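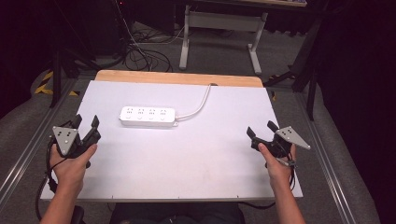

Power strip task: start position with the two hand-held grippers, strip on the white board.

Minutes, demonstration group, Brindthorpe room
Wednesday, June 7, 2023
Chair and notes: Hiwot Demissie

1. Minutes of the last meeting
Accepted with one correction: the board came from Vutside, not from Hughes.

2. Power strip recordings
The Prumeo set has now 162 demonstrations. After review 151 are accepted. The others were rejected, mostly for the reason that one gripper went out of view or the operator started before the signal. It was agreed that operators hold both grippers still at the two sides of the strip until the signal is given.

There was a long discussion about the cable. Some members want it always in the same place. Others think that the policy must see different cable shapes, or it will learn only one. Decision: the strip stays near the same place, the cable is put down freely each time.

3. Hand-held or remote control
The remote control set has 89 demonstrations. They are slower to make and the operators get tired in the wrist. Hiwot asked that we do not stop this set yet, as we need it for the comparison. Agreed.

4. White board
The marks on the surface were mentioned. The board will be cleaned, but not changed before the set is complete.

5. Actions
- Write the new start rule on the operator sheet (Hiwot).
- Review the rejected recordings again with 2 reviewers.
- Ask Hughes for the price of spare gripper fingers.

6. Next review of the full set: September. The day will be sent by mail.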